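Landeg Game Audio Course – Frequently Asked Questions

Who is the course for?
People who want to make sound effects and music for small games and have little or no background in audio. Some students have already released a game and want it to sound better. Others have never opened a sound editor. Both are fine.

Do I need to know how to program?
No. The first 20 lessons have no code in them. After that you will copy and change short scripts that trigger sounds in a game, and each script is provided in full.

What software do I need?
We teach with Civar for editing and Oka for music. Civar is free. Oka has a free version that covers everything up to the final project, where you will need the paid one for a month. If you already use another editor, you can follow along, but the menus will look different from the ones in the lessons.

Will it run on my computer?
Any laptop that handles a basic game engine should be enough. You need 2 GB of free disk space for the sample library. Headphones matter more than the computer – laptop speakers hide most of the low end.

How long does it take?
Most people finish in three months at a few hours a week. There are no deadlines, and your access does not expire.

Who teaches it?
Delyth Penry teaches sound effects and Nia Voyle teaches music. Siwan Gittins answers questions on the student board, usually within a day.

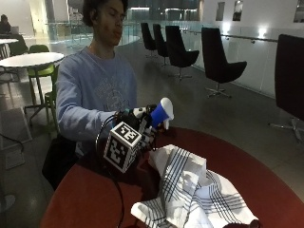
Can I use the sample library in a game I sell?
Yes. All 326 sounds are cleared for commercial games, with no credit required. You may not resell them as a sound pack, even if you have edited them.

Is there a certificate?
You get one as a PDF after your final project has been reviewed. It is not an accredited qualification.

Can I get a refund?
Yes, within 30 days of purchase, as long as you have not downloaded the full sample library. Write to Rhiannon Pumphrey through the contact form and include your order number.

When is the next update?
A new section on adaptive music is planned for June. Current students will get it at no extra cost.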